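Two Hours With an Arm That Puts Blocks in Bowls

I went to the open day at Kalent because the flyer promised "a frank look at daily upkeep," and I have a weakness for upkeep. Most open days show you the fast machine in the lobby, the one with colored lights, and then feed you a pastry. Kalent had the pastry too, but the tour started in a back corridor on the Drindberg side of the building, next to a shelf of spare cable, and more or less stayed there.

There were nine of us. A retired bus mechanic had brought his own flashlight. Our guide was a technician named Jurgita Butkienė, who has charge of a bench cell the staff call Bundance. I asked where the name came from. She said it had been on the door when she got there and that she had a list of more pressing problems.

Bundance is one black arm over one tabletop. Its work is to pick up a colored block, put it in a bowl, take it out again and keep doing that until someone goes home. The log on the wall had reached run 2523 on the morning we came. Run 2076 was circled in red, with the word "cable" beside it and nothing else, and of course that was the first thing the mechanic wanted to hear about.

What happened at 2076 was that a cable had been tied down too neatly. Somebody tidy had strapped it flat against the arm, it looked wonderful, and when the wrist turned to the far end of its travel there was no slack left to give. The connector backed out by a hair. The gripper kept working for most of a day and dropped things only when it reached left, so for most of a day everybody blamed the blocks. They washed the blocks. They bought new blocks. Butkienė told this without naming the tidy person, while looking at the floor in a way that made me think I could name her myself.

So now the cable is left with a big loop in it, ugly on purpose, and there is a rule about it on a laminated card. You move each joint by hand through its full range with the power off, and you watch the loop the whole way. If it pulls straight anywhere, you start over.

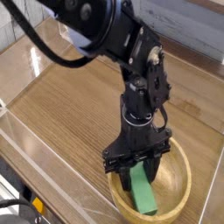
Report by A. Baranauskienė
Visits and Open Days, contributing writer

The morning check takes her 20 minutes if she is left alone, and she was not left alone. First come the screws on the gripper mount. She puts a short driver on each one and feels for movement, and she doesn't tighten anything that hasn't moved. Her predecessor tightened everything every morning out of general goodwill and stripped two of the threads. There is a paint pen in the drawer for marking the heads, though she admitted the marks wear off and she forgets to redo them.

Then the fingers. She closes them on a strip of paper and tugs. The paper should hold on both sides. If it slides out from one side, a finger is sitting crooked, and off comes the finger. We each got to tug the paper. I can report that it is a very satisfying thing to tug and that I learned nothing from it, having no idea what a bad tug would feel like. The mechanic asked for a second turn.

The bowl was the part I had expected to skip over in my notes. It is a round wooden bowl, the sort you would put walnuts in, and it causes more trouble than the arm does. A block can lean on the curved side instead of lying flat, and then the gripper comes down for it at a slightly wrong angle. A square plastic tray would solve this. I said so, with some pride. Butkienė said that the tray was tried last October, that the arm did beautifully with it, and that the people who wanted the results had asked for a bowl.

She also wipes the tabletop, which has a shine to it in places. Glare had been on her list since spring. Her current answer is to move a desk lamp until the picture on her monitor looks better and then threaten anyone who touches the lamp. There are clear acrylic panels at the sides of the table, and those get wiped as well, with a different cloth, and the cloths must not meet.

Near the end she ran the slow version for us, at 65 percent speed. The arm came down, took hold of a green block, thought about it, and let go. Someone clapped. It did the same thing again, and then again, and by the fifth time our group had split cleanly between those edging toward the pastry and those who could have stayed until supper. I was in the second group, along with the flashlight.

If you go, the entrance is around the back and the sign for it is facing the wrong way. Wear shoes you can stand in. The coffee is free and tastes it — bring your own if you care. Ask to see the laminated card, and if the mechanic is there, let him have the paper strip first, it saves time.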